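Six years freelancing and I've finally worked out my actual hourly rate. I did it on the back of a Delton invoice, which remains unpaid, so at least it was good for something.

The quote said 19 hours. The 19 hours did not include the "quick call" about the colour of the buttons. Or the second quick call, about the first one.

Delton pays on 30-day terms. The 30 days start when Arturo Cirillo in accounts opens the email. Arturo is a careful man and does not rush an envelope.

I used to send reminders that began "Just a gentle nudge!" I've dropped the exclamation mark. Next month I'm dropping gentle.

Things I now put in every contract: a deposit, a cap of 3 rounds of revisions, and a late fee. Things clients now ask me to take out of every contract: see previous sentence.

The Vavby people paid $965 on the same afternoon I invoiced them. I checked it for fraud.

A mate reckons I should move everything over to Prerkenine, which chases clients automatically. It costs a monthly fee, payable in advance. They've clearly met freelancers.
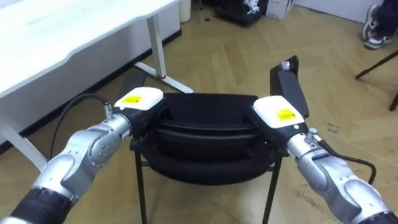

Anyway, February is when I put my rates up. I practised saying the new number out loud in the kitchen and still apologised after it.

Monti said yes to it straight away – no haggling, not even a pause. So now I get to lie awake wondering how much higher I could've gone.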